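Budget for the Second Year

Opinion, by Eilidh Buchanan

Most of the equipment budgets I am asked to read for small packing operations have one good page in them, and it is the page with the price of the machine on it. That number has been checked. Someone got quotes, argued with a sales rep and wrote down the result to the cent. The rest of the plan is a line for installation, a line for training and a contingency that was picked to make the total come out round.

I think this is backward, and I think it explains a lot of the robot arms that are sitting under dust covers in buildings I have visited. The price of the arm is the easiest thing to find out and the least likely to surprise anyone. A plan should spend its pages on the things that are hard to find out.

I worked in plant purchasing for 25 years before I started writing, the last stretch of it at Nustholm, which packed kitchen goods for mail order. We bought a lot of machinery. Some of it earned its money in a year, and some of it I would rather not discuss. When I look back over the bad purchases, I can't think of one where the machine failed to do what the brochure said. The brochure was usually right. We had not asked what our own work was.

Take boxes. A packing line looks like it is made up of a few simple jobs: open the box, put the goods in, close it, label it. A manager who has watched people do this for years will say it takes a few seconds and anyone can learn it in a morning. Both are true of people. A person picks up a flat blank, feels which way the creases want to go, notices that one is stuck or that the board has gone soft from a damp week, and deals with it without thinking. None of that is in the job description, so none of it gets into the request for quotes.

Then the quotes come back, and they are quotes for handling a box. Which box? At Nustholm we bought blanks from whichever supplier had the best price that quarter. The board was the same grade on paper, but the creases were not the same, and the flaps on some lots sprang back more than on others. For people this was a small annoyance. For the erecting machine we bought, it meant adjusting the guides every time a new supplier's pallet was opened, and the savings we had made by shopping around on cardboard went into the hours of the man who did the adjusting. The cardboard budget and the machine budget belonged to separate departments. Each looked fine.

So my first rule for a plan is that it should list the materials the machine will touch, and who buys them, and what happens if that person finds a cheaper source. If the answer is that purchasing will be told to stop looking for cheaper sources, the higher price belongs in the robot's budget.
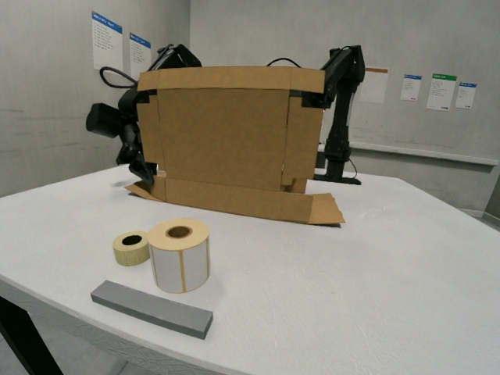 The second thing I would put in writing is what happens between tasks. Vendors quote a cycle time, and the cycle time is for the cycle. It does not cover the stretch when one product is finished and the next one is not set up, when the label roll has to be changed, or when someone has cleared a jam and is not sure whether it is safe to press the green button. In a big plant that runs one product all week these gaps don't matter much. In a small one they can be most of the day.

Hervé Lebrun, who ran the floor at Nustholm during my last years there, used to keep a notebook of stoppages. He wrote down the time the line stopped, the time it started again and a word or two about why. When we were planning to buy a pair of arms for the packing end, he brought the notebook to the meeting and read from it. Labels came up again and again. We had been about to pay for a faster way of putting goods in boxes when the boxes were mostly waiting for labels. We bought a better label applicator that year and put the arms off. The applicator cost a small part of what we had set aside, and I don't remember anyone complaining about it.

I am sometimes told that this kind of caution belongs to the old sort of automation. The newer arms, the argument goes, can be taught. They will not need guides adjusted for every pallet, because the software will cope with a flap that sits a little differently, and much of the practice can be done in simulation before anything is delivered. I take this seriously. Simulation is a real help to a buyer. It lets you find out that an arm cannot reach the far corner of a table before you have bolted anything to the floor, and you can try two layouts in an afternoon for the cost of somebody's time. If a vendor offers to model your station, say yes, and give them your ugliest materials to model.

But a simulation is a planning tool and should be budgeted as one. Cardboard on a screen bends the way somebody told it to bend. Yours bends the way the mill and the weather made it. The gap between the two gets closed on your floor, during your working hours, with your people standing by, and I have not yet read a plan from a small firm that had a line for it. When I ask, I am told the integrator will handle it. Sometimes that is so. Read the contract and see how many days of the integrator's time it includes after the machine is accepted. The last one I was shown, for a packing station at a firm called Agudelo, had 3. They used them up on the first product, and they had plans to run several.

Agudelo's owners are careful people and I don't think they were cheated. The offer was clear enough. They had compared it with one from Rarnex that cost a good deal more and included a much longer stretch of support, and they took the lower price, as most of us would with two totals side by side on a page. The trouble was in putting them side by side. One was the price of a machine and the other was closer to the price of a working station.

I would ask any firm in that position to compare the costs at the end of the second year. By then the support days are gone, the person who was trained on the arm has either stayed or left, the first set of gripper pads has worn out, and the product mix has changed at least once. Write down what each of those will cost under each offer. A lot of it will be guesswork, but a guess with a name on it can be corrected later, and a blank cannot.

There is an objection to all this that I find harder to answer. If you put every cost in the plan, the plan gets turned down. I have heard this from production managers who know perfectly well that their figures are thin. They believe the machine is needed and will pay for itself in the end, and they expect that once it is on the floor the money for the rest will be found. They are often right about that. Money does get found for a machine that is already bolted down.

I still think it is a poor way to run things. The money that gets found comes from somewhere, usually maintenance on the older equipment or overtime for the people who cover when the new station is down. And the next request from the same manager is read by someone who remembers the last one. At Nustholm we had a finance director who added a quarter to every equipment total that crossed her desk before she looked at anything else. She had learned to do that from us. An honest plan would have been marked up along with the rest.

Small steps help here. A firm that rents one arm for a season and gives it one dull job will learn more about its own floor than it would from a year of quotes. The job should be one where a failure is cheap. The rent will look expensive next to the purchase price divided out by the month, and the comparison will be made, and the person proposing it should be ready to explain that the rent includes the right to send the thing back.

I would also give the job of writing the plan to someone who will still be standing next to the machine when it is running. Purchasing can check the prices. Finance can check the arithmetic. Lebrun's notebook was worth more to us than either, and we had gone through most of the planning before anyone thought to ask if such a thing existed. It had been in his jacket pocket the whole time, and he had started it to settle an argument about lunch breaks.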